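Can a robot do my laundry yet?

I have wanted a machine that puts clothes away since I was old enough to be told to do it myself, so I read everything the Jarnton project puts out (all 210 posts, yes, really). Folding gets the headlines! But folding happens on a nice flat table. The chore I'd pay for is the rest of it, hangers and denim and all, and I'm thrilled people are finally working on that part. Jeans are heavy, they sag, and two arms have to agree about where the waistband went.

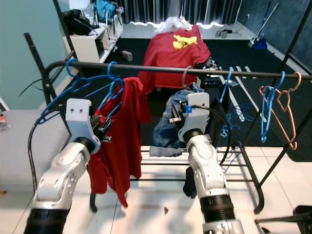 Heather Pearce wrote in to say that a rack is still the easy bit, and she'll be impressed when a robot can turn a sleeve right side out. Fair point, Heather! I'd add socks. I timed myself on a full load in February and it took 69 minutes, and a good chunk of that was fishing sleeves out of sleeves.

Then there's the clothing that never makes it to a rack in the first place. In my place it lands on chairs, table edges, the floor, and every heap is a different puzzle. Which garment is on top? Where does one end? I still can't get over how much our hands just know.

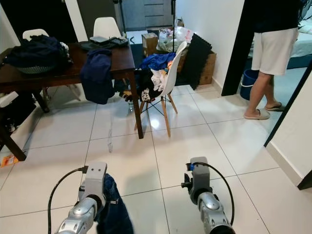 So, are we there?

For a whole load with no help, I'd say no. For one shirt at a time, with patience, I'm more hopeful than I was when I started this blog. My guess is 3 more years before I'd let one near my good sweaters.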